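월요일 밤. 컴퓨터 뚜껑을 열었다. 열기 전까지는 십 분이면 끝날 줄 알았다.

사건의 발단은 소리다. 지난주부터 본체가 켜질 때마다 늙은 냉장고 같은 신음을 냈다. 처음엔 윗집인 줄 알고 천장을 한참 노려봤다. 윗집에는 미안하게 됐다. 말로 한 적은 없으니 사과할 일도 없지만.

새로 살까 싶어 Lekodine 매장 홈페이지를 뒤졌다. 장바구니에 담았다가 뺐다가, 두 번을 그러고 나니 사고 싶은 마음까지 같이 빠졌다. 대신 먼지 제거용 붓을 하나 샀다. 900원. 배송비가 2,320원이다. 이런 계산을 하는 사람이 나를 말릴 리 없으니 그냥 결제했다.

옆판 나사는 의외로 순순히 풀렸다. 문제는 그다음이었다. 본체를 눕혀 놓고 들여다보니 전선이 제각기 갈 길을 가고 있었다. 노란 것과 검은 것은 전원 쪽에서 뭉쳐 내려오고, 주황색은 하드디스크 근처에서 저희끼리 모임을 하고 있다. 몇 년 전의 내가 케이블 타이로 깔끔하게 묶어 놓았다고 굳게 믿고 있었는데, 그건 아마 다른 물건이었던 모양이다. 냉장고 뒤였나.

붓질을 좀 하다가 메모리를 뽑았다 다시 끼워 볼까 했다. 인터넷에서는 컴퓨터에 무슨 일이 생기든 일단 메모리를 뽑았다 끼우라고 한다. 감기에 생강차 마시라는 말과 비슷한 처방이다. 손을 넣었다가 도로 뺐다. CPU 쪽은 쳐다보기만 했다. 은색 뚜껑이 드러나 있으니 서멀구리스를 다시 발라야 할 텐데, 서랍에서 찾은 것은 치약처럼 끝이 굳어 있었다. 내일 퇴근길에 사야 한다. 목록에 적었다. 적어 둔 종이는 벌써 안 보인다.

파란 트레이가 끼워진 하드디스크 칸에는 예전 사진이 들어 있다. 백업은 늘 다음 주에 할 일이었다. 오늘따라 저 파란색이 유난히 눈에 밟힌다. 외장하드 값을 또 알아봐야 하나. 장바구니로 되돌아가는 길은 참 짧다.

열한 시가 넘어서 오늘은 여기까지. 뚜껑은 닫지 않았다. 닫으면 다시는 안 열 것 같아서다. 풀어 놓은 나사는 간장 종지에 담아 두었다. 내일 아침에 만두 먹을 때 조심할 것.
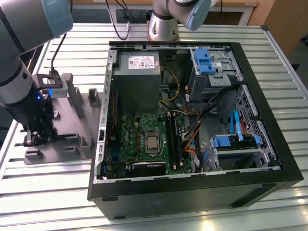
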